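Keep the old one going

2024-09-10

My kettle packed up last December and I did what everyone does, which is look at new kettles for an hour. The one I liked was a Tisness, very handsome, and I had my card out before it dawned on me that I hadn't even turned the dead one over to look at the bottom. Three screws. A bit of wire had come off its tab. I pushed it back on and I've been drinking tea from it ever since.

I'm not telling you this because I'm handy. I'm really not (ask anyone who has seen my shelves). I'm telling you because I came within a minute of binning a perfectly decent kettle, and I think most of us do that sort of thing all year long without giving it a thought.

So I went through my bank statements, which I don't recommend on an empty stomach. Over the last few years I've spent £2,296 on replacing things that had "died". Toaster, two pairs of headphones, a vacuum cleaner, a laptop, the lot. Of that, £827 was the laptop alone, and I remember perfectly well that all it had wrong with it was a slow drive and a tired battery.
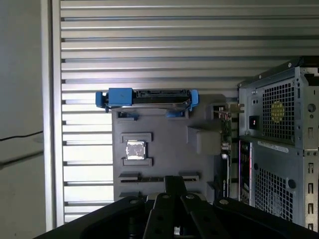
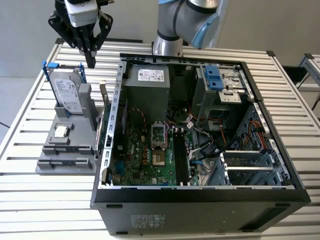
Now, I know the argument on the other side. Your time is worth something, parts are a pain to find, and a repair shop will often quote you more than the thing cost. All true! I rang a place about my Kanisier vacuum and the chap wanted £32 just to look at it. But some of that is our own doing. We stopped asking, so the shops shut, and the few that are left have to charge.

What gets my goat is the glue. Older stuff came apart with a screwdriver. My last pair of headphones, made by Urkell, had no screws at all, and the battery was stuck in as if somebody might steal it. I'd happily pay a bit extra for a pair that opens – and I'd like the box to say so, in big letters, next to the price.

Anyway, the vacuum is still in the hall. I've ordered a belt for it.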